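4.2 Shelving practice and the loss of circulating comics

The second part of the survey dealt with paperback comics held by public lending libraries. Two library systems took part, Okport and Cotero. Both lend comics on the same terms as other paperbacks, and both had moved their comics out of the general fiction shelves before our work began. Together they supplied 3694 loan records for the study period, which ended in August.

The two systems differ in how they shelve. Okport keeps its comics spine out, by series title, in the same bays used for adult fiction. Cotero places them face out on sloped racks near the entrance and moves the surplus to a spine-out bay behind the racks. Staff at Cotero told us that the racks are refilled at opening time and again after school hours. No fixed rule decides which volumes go on the racks, and this limits what we can say about single titles.

We counted a volume as lost when it had been overdue for longer than the system's own limit and had not been paid for. Volumes withdrawn for wear were recorded separately. Of the volumes followed, 159 were withdrawn for wear, most often with a split spine or a detached cover. Water damage was less common and was concentrated in branches that have a return slot on an outside wall.

Wear was judged by hand on the Seok scale, which runs from 1 to 8. A new volume scores 1, and a volume that can no longer be lent scores 8. The scale was drawn up for school textbooks, so we changed the wording of the steps that deal with covers. A textbook cover is usually stiff and can be bent back into place. A comic cover is thin, and a crease across the artwork stays visible even when the binding is sound. Branch staff said borrowers often passed over creased copies, and for this reason we scored the cover and the binding separately and kept the higher number.

Cover wear rose faster than binding wear in both systems. The gap was wider at Cotero, where volumes stand face out and are handled by readers who do not go on to borrow them. Binding wear followed the number of loans closely and showed little difference between the two systems. Clear film slowed cover wear but made the corners lift sooner when it was trimmed flush with the edge. The Dreltmont binding guide advises a folded margin, and the branches that used one reported fewer lifted corners.

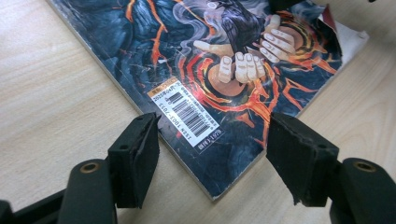

Figure 3. Paperback comic with an illustrated front cover, on a wooden tabletop.

Does face-out shelving shorten the lending life of a paperback comic?

Covers wear sooner on face-out racks, but the binding lasts for a similar number of loans under either method, so the effect on lending life depends on how strictly a library withdraws volumes for creased covers.

Okport withdraws on binding condition alone. Cotero leaves the decision to each branch, and its records do not always give the reason. Section 4.3 compares replacement costs for the branches where a reason was entered.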